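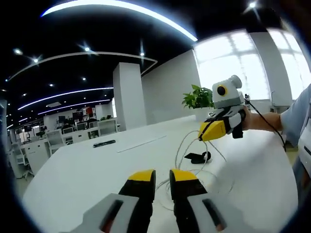

Handheld pair at the white table, cable task. Yellow tips on both units.

6 January 2024
Notebook, handheld grippers — pair 3, tip change and jaw zero

Carried over from the last entry: the left unit of pair 3 was closing off center. With the jaws shut, the seam between the tips sat 0.8 mm toward the outer side. The right unit was fine. Jasper Peeters had logged it as a worn tip and asked for a new set. I was not convinced, so both units came apart before anything was ordered.

Counter on the left unit read 2,578 open-close cycles from the previous tip change. The right unit was changed at the same time and has been used in the same sessions. Wear on the yellow tips was light on both: some polishing on the inner faces, a small burr at the point of the left upper tip. Not enough to account for 0.8 mm.

Found on the left unit:

Tip screws at the correct torque. Marked with paint pen before removal, no rotation visible.

Finger pivot, outer side: side play 0.4 mm at the tip. Inner side: under 0.1 mm. The bushing is oval. Replaced it from the Kamata box, which leaves one spare bushing in that size.

Linkage pin dry. Cleaned and put back with a thin film of the light grease. No grease on the trigger side. It migrates to the handle and people complain.

Return spring free length within limit. Left in.

After reassembly the offset was 0.1 mm, same as the right unit. So it was the bushing, and the tip set can stay on. I dressed the burr with fine stone, two passes, and wiped the face with alcohol. Jasper's order for tips is on hold, not canceled. We will need them by June at the present rate.

Jaw zero

The width reading is taken from the finger angle, so any work on the pivot means a new zero. Procedure as used today, both units:

Power the unit and leave it alone for ten minutes. The reading creeps a little during the first few.

Close fully with normal hand pressure on the trigger. Hold, store zero.

Open fully against the stop. Store max.

Close on the 34 mm gauge block and read. Accept within 0.3 mm.

Close on thin white cable, single strand, near the points of the tips. The reading should be stable and clearly above zero. If it flickers between zero and something, the tips are not meeting at the point and the zero was stored with a gap further back.

Left unit on the block: 34.1, 34.1, 34.2. Right unit: 33.9 three times. Both accepted. The right one has read low ever since it came from Plevgate and I have stopped chasing it.

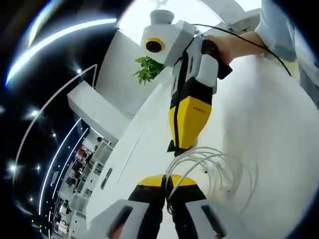

The single-strand check failed the first time on the left. The upper tip had been seated about a hair too far back on its base, so the pair touched at mid-length before the points did. Loosened both screws, pushed the tip forward against the shoulder, tightened again in two steps, repeated the zero. Second attempt was stable. Add to the procedure: push tip forward before tightening. It is written in the Orna manual, under fitting and not under adjustment, so it gets missed when only one tip has been off.

Bundles are a poorer check. With several coils between the fingers the pads take up the load and the points hardly matter. A unit with a bad zero will hold a bundle and look healthy. Use one strand.

Cables and routing

The lead on each unit leaves from the top and needs a free loop before it goes past the forearm. If the loop is tight, the connector takes a side load each time the wrist turns over. I measured the dropout rate before and after by running the same wrist motion 140 times with the logger on. Tight loop: 3 dropouts. Loose loop, same connector, same cable: none. That is one unit on one day, but the loose loop costs nothing.

Routing to use from now on: out of the top, open arc, along the outside of the arm, clip at the elbow. No clip on the gripper body. The old clip put the bend right at the strain relief and I think that is what finished off the previous lead.

Lens check

Wiped the lenses with the dry cloth only. The yellow ring around the lens is a press fit and will turn if rubbed. Check after cleaning that it is fully down all the way around. A lifted ring shows up as a soft edge in the wide view, and it is easily taken for focus drift.

Left unit ring was slightly high on one side. Pressed home by hand. Did not glue it.

Crossing test

Two units working the same cable will sooner or later touch tip to tip. What matters is that the jaw reading does not jump when they do. Held the right unit shut, brought the left one in diagonally from the side, touched tip to tip with light force, ten times. Largest change in reading was 0.2 mm on the left, 0.1 mm on the right. Before the bushing change the left moved 0.7 mm in the same test, so most of the play is gone.

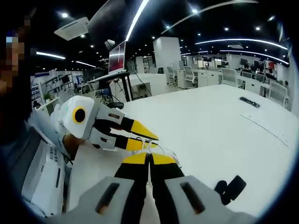

Open items

Order two bushings in the small size. Kamata part, same as the one used today. One left in the box.

Tip set: hold until the counter on either unit passes 4,000, then fit to both units together.

Jasper to repeat the single-strand check on pairs 1 and 2. Neither has had the pivots looked at.

Tosness firmware note says the zero survives a battery change. Ours did not survive one on pair 2. Repeat with the battery out for a minute and log both values before reporting it.

Replace the paint pen. The white one is dried out and the red does not show on the black bodies.

Second copy of the gauge block sheet is needed at the table. The one in the drawer still has the old limit of 0.5 mm on it — cross that out.

Pair 3 back in use from this entry. Counters not reset; the tips are the same ones.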